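The robotics club at Nistomham began with a borrowed cupboard and 40 pounds for batteries, and the woman who has run it from the start is still rather surprised that it outlasted its first winter. When we met, she had a mug of tea going cold beside her and a long list of things to order, and she talked for the better part of an afternoon, stopping now and then to answer a question shouted through from the next room.

"I thought we'd build little cars that follow a line on the floor, because that's what clubs did when I was at school," she said. "And we did, for a term, and they were lovely, and then one of the older ones asked why we couldn't make something that would help at home. Well, I hadn't an answer to that, so off we went!"

What they went off to do is the project they call Sistarow, now in its second year. The students are trying to teach an arm to manage small jobs at a washbasin: picking up a cup, moving it out of the way, fetching out whatever has been dropped in the bowl. They collect the movements themselves, with a gripper in each hand and a marker cube on top of each one, and the recordings are sorted and checked before anything is learned from them.
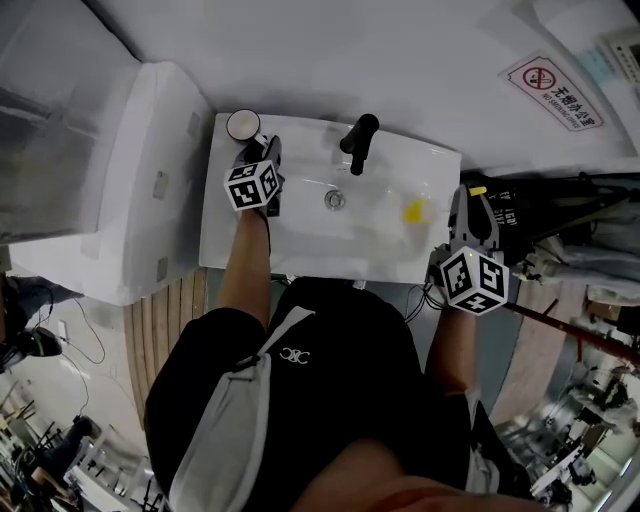 Chauhan

She is very fond of the basin work, and defends it warmly against anyone who thinks it dull. "People come along wanting it to play chess or dance about, and I do understand, I'd like to see it dance too. But a sink is a marvellous teacher. It's shiny, it's curved, the tap is always in your way, and a cup in the back corner is a proper nuisance to reach if your fingers are made of plastic and four inches too long. You find out very quickly how clever your own hands are."

The target for the spring was 500 good recordings, and I asked whether that had been as tedious as it sounded to me. She laughed for quite a while. "Oh, worse. The first 100 we threw away, every one, because we'd all been moving far too fast. You have to go slowly and you have to mean it. The students who are good at it aren't always the ones who are good at the programming, and I've been so pleased about that, it's brought on some of the quiet ones no end."

In August they took the project to the Bandthorpe show, where the arm spent most of the morning nudging a cup gently sideways and never quite closing on it. By the afternoon it had managed two clean lifts. They came home without a prize and with a great many leaflets, and she says the talk on the coach was all about fingertips, which have since been made again in a softer rubber.

Money is the usual worry. A second arm would cost some 800 pounds, even bought used, and there is a cake sale planned, and possibly a raffle if anyone can be persuaded to sell the tickets. In the meantime new members are turning up each term, and she starts them all on the same thing, grippers in hand, picking up a cup and putting it down again.

"They always ask me how long until they can do the next bit," she said, getting up at last to see what the shouting was about. "I tell them, have another go first."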